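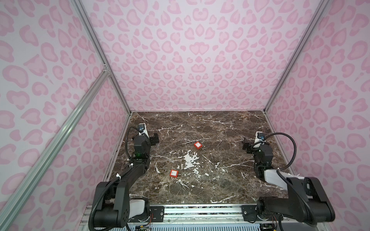

Iresness, September

Okay, notes to self, so I don't ramble like I did at the dry run. Water first. Check the clicker. Thank Ashton for the intro (Ashton Baxter, and please don't call him Aston again).

Start with the cell on screen and let people look at it for a bit. Two arms, two red padlocks on the marble, and a wrist camera on each side. Say that I'm going to talk about software for the whole slot, and that hardware questions go to Luuk Prins, who is in the second row and loves them.

What we were after: a planner that can deal with thin, shiny stuff. The lock body is easy – it's red, it's boxy, any half-decent segmenter finds it against dark brown stone. The shackle is a skinny loop of silver metal, and our old pipeline basically treated it as air. The planner would put a finger right through the loop and be very happy about it.

Then the veins. White lines running all over a dark tabletop, and a thin silver shackle lying across them! Our first edge detector thought the table was covered in shackles. Pause here, people usually laugh. The pink leopard walls did their bit too, they're full of closed blobs with nice strong outlines, so we mask everything outside the tabletop polygon before anything else runs. Show the mask code, it's short.

Next slide, the numbers. We replayed 700 logged approaches through Plella, our planner, with the new collision shapes: 33 flagged as bad grasps. Don't read the table out loud. The point is that most of the flagged ones came from the wrist view and the overhead view disagreeing on where the shackle was, and the old code just averaged them. Averaging two wrong answers gave us a third one. Now the overhead view picks the target, and close in the wrist view takes over.

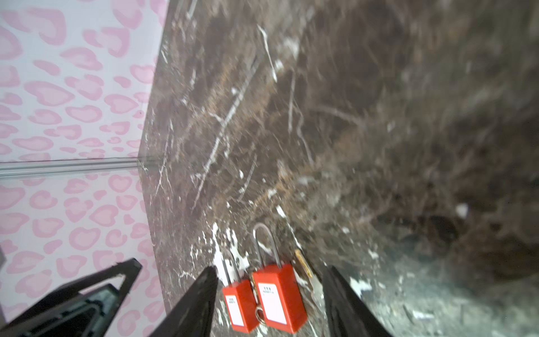
Wrist view, both locks between the fingers

Keep this one up while I do the handoff part. At this range you've got two shackles side by side, a little key ring between the bodies and a small key up against the right finger. Ask the room: how many objects is that? Our tracker says one on a good day. Fluteck (the tracker, Meijer wrote it, blame Meijer) merges anything that touches for long enough, so I split the blobs on red bodies first and hang the metal bits on afterward. Keys are still a mess. Say so.

Also mention blur. The right side of the marble goes soft and dark, and the depth confidence there was junk for us, so the planner gets a cost map that fades out toward that side. It took 2 lines in the config and a week of arguing.

Skip the controller slide if I'm past the halfway mark. If not: 2000 is the stiffness default, we go lower for the final approach, questions at the end.

Last slide is the repo layout and the replay tool. Demo the replay from the laptop, NOT over the venue wifi.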